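Chores, week two: can the arm do a kitchen yet?

Quick gallery this time, no long write-up, I'm typing between runs. For anyone new: we're working through the Potetti chore list with a wrist-view arm in simulation before any of it goes near the real kitchen at Cestbridge. The list has 26 jobs on it. Pots, dishes, laundry, wiping down, putting stuff back where it goes. Boring stuff. Which is the point, boring stuff is what people want done.

Short answer to the question up top: some of it, slowly, and never the whole job start to finish. Longer answer below with pics. Everything is rendered, all from the sim, no real pots harmed. Gero is what we call the controller, Haberkorn is the planner that sits on top and decides what comes next. They don't always agree.

1. Pots

Fingers open, white pot off to the right, lots of green wall. The picture on the wall is clouds, a dark cliff and a tiny plane. Pots are the job I get asked about most and the one I trust least. Two handles sounds easy. Then you ask which handle, and from what side, and what if there's soup in it. Gero likes to grab a rim. A rim is fine on an empty pot, terrible on a full one, and so far we've only scored empty ones. Full pots are a whole seperate list.
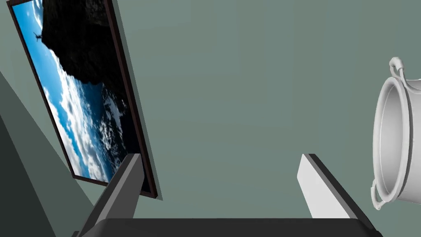 Nele Baumgart wrote in to say she'd settle for a machine that only moved empty pots, as long as it did it at six in the morning without waking the house, and that people who build these things keep chasing the hard version when the dull one would sell. She also wants to know what happens when a lid is on.

Fair. Lids: we haven't tried. On the quiet part, no idea, sim has no sound. The shop floor people tell me the same thing by the way. They don't want a machine that packs a mixed crate, they want one that brings the empty crate over and goes away again.

Some numbers since I'll get emailed otherwise. 721 pot attempts so far, all with an empty pot, time limit of 30 seconds each. Not publishing a success rate yet because we changed the scoring halfway thru and the first half doesn't compare. Yes I know. Should of fixed the scoring first.

What goes wrong, in no order:

Reaches well, closes late.
Gets the handle, then turns the wrist the long way round.
Puts the pot down nicely in a place no cook would ever put a pot.

That last one bugs me the most. Gero scores it as a pass. A person would walk over and move it, so what did you save?

2. Laundry (sort of)

No laundry score this week, Haberkorn kept planning three steps ahead and stalling on step one. Cloth is the bad one. A pot has one shape. A shirt has as many as it feels like. Loading a washer we might get to by September, folding I wouldn't promise anybody. Closest thing to a washing machine in this next view is the white one with the round door in the print on the wall, and the gripper's got nothing in it. Dark surface on the right, small mannequin-type figure down in the corner.

If you want my guess on order: carrying first, then loading, then wiping, then sorting, and folding dead last. Shops get carrying before homes do. Flat floors, same crates every day, somebody on shift to hit the stop button. A home has a dog and a rug. 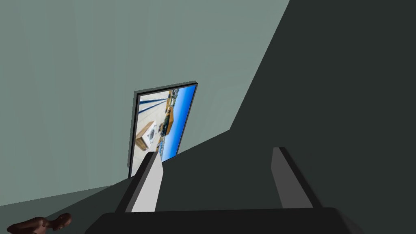

3. What's next

Wiping down starts Wednesday if the contact stuff holds up. Flat counters only, no corners. Corners later.

After that back to pots, with lids this time, thanks Nele. I want a place-it-somewhere-sensible check in the scoring before we run another batch, even if it makes the numbers look worse. Probably will. The plan is roughly 2000 attempts under the new rules and then I'll post a rate and you can all yell at me about it.

Questions I keep getting: no, you can't buy it. No, it doesn't do stairs. Dishes are on the list, further down, glass is a pain to deal with and I'm putting it off.

More pics when the wiping runs are done. Comments are open, keep em coming, just don't ask about folding.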